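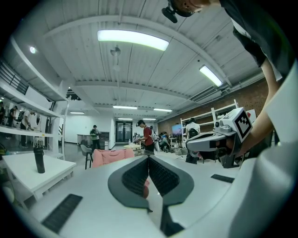

**Figure 3.** Hand-held gripper with dark grey fingers; a second gripper, with a square marker, at right.

### 4.2 Coding of embassy statements

The corpus holds 398 statements put out by the embassies in Rarholm and Zikham on the transit treaty. Of these, 204 were joint statements and the rest were issued by one side alone. A statement was kept if it named the treaty or one of its annexes in the body text. Mentions in a headline alone did not qualify, as headlines were often rewritten by the news desk that carried them.

Each statement was given one code for its main speech act: praise, reassurance, complaint, denial or invitation. Where two acts were present, the coder chose the one in the first full sentence after the greeting. This rule follows Ragnarsson and Bonsu, who found that later sentences in such texts tend to repeat set phrases from the host ministry. Texts longer than 600 words were split at the first section break and only the opening part was coded.

A subset of 40 statements was coded twice, by Jeon and Lund working apart. Most of their differences fell between praise and reassurance. The phrase "we value the steady approach of our partners" was the hardest case — one coder read it as thanks for a past vote, the other as a promise about the next one. We kept both readings in the notes and coded the phrase as reassurance throughout. 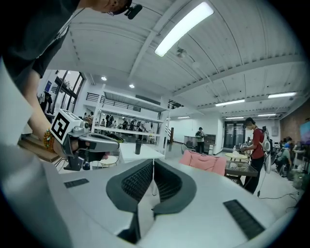 *Azadeh Esfahani*

Posts on social media were treated as separate items only when they differed in wording from the matching press release. Straight copies were merged with the release and took its date. Translated posts were checked against the original by a reader of both languages, and the original was used wherever the two did not agree. The Zikham embassy often dropped the word "mutual" in translation, which changed the code in a few cases from invitation to complaint.

Replies from ministers were left out of the main count and are dealt with in Section 5, together with the statements made after the December talks.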